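Progress report to the Niddale Household Services Fund
Prepared by Hajar Bouazza, Sestusthorpe trial office
April 29, 2021

Summary for the Fund

The second-stage money was released on the understanding that we would say plainly whether a machine can tidy a lounge room to a standard a paying client would accept. It can't yet. The Jurska software has improved since March, mostly in simulation, and I would ask the Fund to read the simulated results with care.

Work completed

Tyson Zacharias and Garnet Fortin finished the sofa-clearing tasks. The job sounds modest: find what has been left on the cushions, pick it up, put it where it belongs, damage nothing. Of 24 simulated layouts, the planner completed 21. Jocelyn Gosselin has asked that this figure not be quoted without the next one, and I agree with her. On the real sofa in the Nguyen Street unit, the same planner completed 2 layouts before we stopped the session to repair a wrist joint.

Soft furniture remains the trouble. A cushion gives under load and the arm ends up lower than it planned to be. Paper is worse, as anyone who has tried to lift a single sheet off upholstery will know.
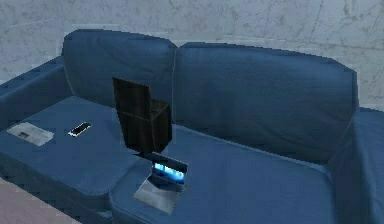 Reading time: 2 min

A phone, a sheet of paper or folded newspaper and an open laptop on a blue sofa are fair test items, and most homes would supply them on any given evening. The small dark chair standing up on the cushions is a harder case. The planner has no good rule for furniture on furniture, and Tyson's workaround — treat it as an obstacle and leave it — counts as a pass in our scoring. I don't think a client would call it one.

Costs

We have spent 80 per cent of the stage budget. The wrist repair was not budgeted for and came out of travel.

What we are not claiming

Ludger Ruppert's draft for the Fund's newsletter described the system as "nearly ready for the home". I have asked him to take that line out. A cleaner working at an ordinary pace is still faster, and doesn't need the room mapped first.

Next period

Real-sofa trials resume once the wrist is back. Garnet will rewrite the scoring so that items left in place count as failures, and the Fund should expect the simulated figure to drop when he does. We request no further money until those results are in.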